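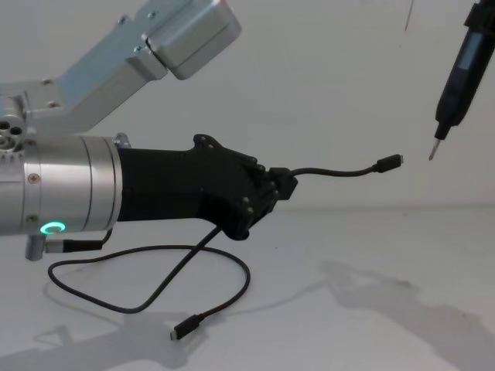

Cable in the left gripper, screwdriver on the right arm.

Print this page | E-mail this thread

Collaborative cells and handheld-type tools – whose rules are you following?

sadov_zed
Friday, October 18, 2019

We've got two arms sharing one bench at Evedwood and I've been handed the job of writing the house rules for it. The arms themselves I'm fairly comfortable with. What's doing my head in is the tooling. The left arm has a gripper holding a USB-C cable and the right has an electric screwdriver with a thin bit on it, and as far as I can tell every bit of paperwork we were given treats the arm as the machine and whatever's bolted on the end as somebody else's problem.

My draft so far says no hands on the bench while either arm is powered, speed capped at 5 per cent whenever someone's teaching positions, and the bit comes out of the driver before anyone leans in to fix a cable. Stanisława reckons the last one is overkill and it'll be ignored inside a week. Keen to hear what other workshops do.

Print | E-mail

marciniak_s
I'm the Stanisława in question, so I may as well put my side! I don't think it's wrong, I think it's unworkable. If you pull the bit every time a plug slips then you lose your tool offset, you re-touch off, and by the third go you've got a grumpy operator who just reaches in with the bit still there. I'd much sooner have a rule people follow. Park the driver arm tip up, well clear, hit the enable switch, then go in. Takes about as long as reading this sentence.

Print | E-mail

rustad.m
Long-time reader, I look after a couple of cells with a similar layout. I'm with Zdzisław on this one, sorry. "Collaborative" describes the application, and a pointy tool changes the application. You can have the gentlest arm in the world with lovely force limiting and it's still pushing all of that force through the tip of a screwdriver bit. Nobody at our place was allowed near ours until we'd done a proper risk assessment with the tool fitted, and then a second one with the part in the gripper.

Have you done yours with the tools on? You didn't say.

Print | E-mail

sadov_zed
Partly. The integrator's assessment from February covers both arms with the grippers they came with. The screwdriver went on afterwards and I inherited it. So no, and yes, I can hear you tutting from here.

Print | E-mail

rustad.m
Tutting, yes. If the end effector has changed then the assessment is out of date, and I'd stop arguing over who pulls what bit until that's redone. Also look at the cable itself. In your photo it hangs off the gripper and lies in a big loop on the table, with the other plug just sitting there. That loop can catch on things. We write the loose end into the procedure: it's either in a clip or it's in the fixture, and it doesn't get to wander about the bench.

Print | E-mail

nowicki_k
Can I disagree a bit with everyone? I do contract programming, mostly for Hubmann and a few smaller mobs, and I see a lot of house rules. The ones that run to 14 pages get signed and shoved in a drawer. The ones that fit on a card next to the pendant get read. I've got one customer with 87 numbered rules for a single bench – I'm not joking, they're numbered – and their operators couldn't tell me what number three was.

My card says:

Both arms stopped before hands go in. Stopping only the one you're working near doesn't count.
Sharp tool parked or guarded.
Low speed for teaching, and one person holds the pendant.
Anything dangling gets tied down.
If you changed the tool, tell the person who owns the risk assessment.

The first one is where people come unstuck with two arms. They pause the gripper arm to fix the cable and the other one is still quite happily running its program.

Print | E-mail

marciniak_s
Okay, the both-arms one is good and we don't have it written down anywhere. Ours are wired to a common e-stop but a program pause is per arm. I'd never really thought about the difference until I read your post. Stealing that.

Still not pulling the bit though.

Print | E-mail

l_nowakowski
Jumping in from the quality side. Has anyone considered a shroud? We've got a spring-loaded sleeve from Lellent that covers the bit and only slides back when it's pressed against the work. You keep your offset, the tip isn't exposed while the arm is travelling, and Stanisława doesn't have to re-touch anything. Ours cost us around 400 dollars fitted, and we had a bit of faffing about to get the sleeve to clear a recessed screw. Worth trying before you have a punch-up over it.

Print | E-mail

nowicki_k
Sleeves are decent on open work. In tight spots I've ended up taking them off again, and then you're back to an exposed bit plus a rule that assumes a sleeve. If you go that way, put it in writing that no sleeve means no running.

Print | E-mail

rustad.m
Agree with Ksawery there. I'd add that a sleeve is still a tool change, so it goes in the new assessment too. And Lucyna, did you measure contact force with it fitted, or go off the supplier's sheet?

Print | E-mail

l_nowakowski
Measured, with a borrowed gauge. I wouldn't trust the sheet for it, your mounting and your speed are going to be different from theirs.

Print | E-mail

sadov_zed
Right, this has been really useful, ta. Where I've landed for now: screwdriver arm is locked out until the assessment's been redone with the driver on and a cable in the gripper. Both arms stopped goes to the top of the card. Loose end of the cable gets a clip. I'm ordering a sleeve to try, and in the meantime the bit-out rule stays for when we start teaching again.

Stanisława can lodge her complaint with me at smoko.

Print | E-mail

marciniak_s
Complaint lodged. Bring the good biscuits and I'll help you with the force measurements.

Print | E-mail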